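The Night Shift at Henberg

I had looked after presses and lathes for half my life before they gave me the arm, and I loved it from the first Saturday. Tavares had built it, Hudia had sold it, and at Henberg it had one job — to lift blue bins out of the rack and carry them to the red bench. It had been missing by a hair all week.

The manual ran to 237 pages and the good part was on page 8. Set the speed low, it said, walk the hand to each stopping point, and look through its own camera before you touch a single screw. So I pulled up a stool, put my tea on the floor and went travelling! There is nothing like seeing your own workshop from down there, past a pair of fingers, with everything you walk by each day turned huge and strange.
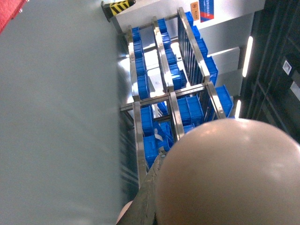
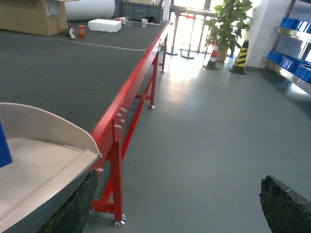 Blue bins in the steel rack, in both views from the wrist.

I knew by the second stop. The arm was sound, every joint of it, and the numbers it held for the rack were old ones. The rack had been shifted in June to let the painters by, and it had never gone back quite where it was. All week that poor machine had been reaching, with perfect manners, for a place that had moved.

I taught it the lanes again, one at a time, nudging and saving, nudging and saving. It was slow work and I enjoyed every minute of it. Then I wiped down the fingers, wrote the new figures in the Sidia logbook and set it going on a run of 400 lifts.

By four in the morning my tea was stone cold and I was still on the stool, watching.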